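Hand-worn grippers: buy 2 pairs now or wait for next year's budget?
Forum > Equipment and purchasing

kashindye_m
We have 4000 left to commit before the end of February. Willov quote 2 pairs of hand-worn grippers, cables included, with spare fingers at 184 a set. Nokora come in lower but charge 300 for calibration per visit. The work is shelving and sorting books. Has anyone costed this over a full year?

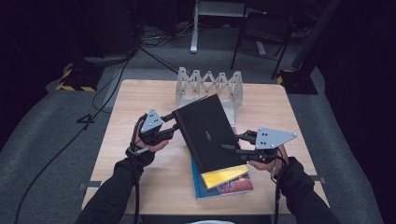
Spare fingers are the line I would budget first. Book handling puts the load on long, thin parts: with a large black book held between two grippers over a rack, the lower fingers have to reach under or across the cover, and any knock against the rack goes straight into the joint. Allow for one replacement set per pair.
yupin_t

jallurum
Disagree. Fingers are cheap. Cables are the cost. Both wrists trail them past the sleeves, and that is where I would expect the first failure. Ask Willov whether the connector can be replaced without sending the unit back.

kashindye_m
Asked. The connector is a return-to-base repair, no turnaround time given.

yupin_t
Then a second pair is your spare, and you should not plan on running both at once. I still think you are underestimating finger wear, jallurum. Glossy covers slip, operators squeeze harder.

jallurum
Squeezing harder wears the pads. Price those separately.

kashindye_m
Pads are not listed on either quote. I will go back to both firms. Kaewmanee has also offered a hire rate, minimum term to be confirmed.

yupin_t
Get the hire terms in writing before you commit the 4000.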